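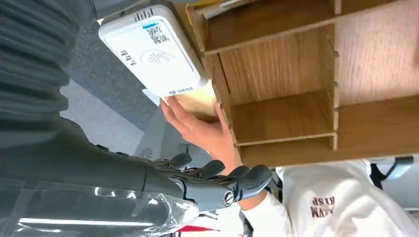
Quick one tonight, dinner is in the oven and I have 25 minutes.

So the card reader. Finally. Two years of the craft table at the Ulmont summer market with a cash box and a notebook, and two years of people saying "oh I only have my phone" and walking off to the candle lady. Done with that. Marlene Falcão next door to us has taken cards since February and she says her Saturdays are a different planet now.

Setup took me most of a morning. Not hard, just fiddly. Account, bank stuff, a code by text, another code by text. Then it wanted an update. Then I'd typed my own zip code wrong. Anyway.

Bigger question was where to put it. Flat on the table = buried under tea towels in ten minutes, I know myself. So it's going with the shelf unit, the pale wood one with the cubbies. Tried leaning it on an angle against the shelves and I like that a lot. White on light wood, you can spot it, and people can tap without me handing it over. Needs something to stop it sliding though. Tolera says museum putty, Rukhsana says a plate stand. Plate stand is $2 at the thrift store so plate stand wins, unless it looks dumb.

The shelves themselves. Plan for Saturday:

Top cubbies: mugs, small bowls
Middle: the felt things, cards, Florante's bookmarks (he made 80, eighty!! where am I putting eighty bookmarks)
Bottom: bags, tissue, tape, my lunch

I was going to paint the whole thing dark green. Changed my mind. The grain is nice and I dont have the time. The raw edges could use some sanding, I snagged a sweater on one last month. Maybe Thursday. Probably not Thursday.

Other stuff still on the list. Price tags. A sign that says cards ok, big letters. Battery pack, becuase there's no outlet on our side of the lot. Change for the cash people, Ulises told me to bring $200 in small bills and that feels like too much but he's done this longer than me.

If you're coming, we're on the Brurnley Street side this time, by the gate. Come tap something. Even a bookmark. Please, a bookmark.

Ok timer's going, more after the weekend.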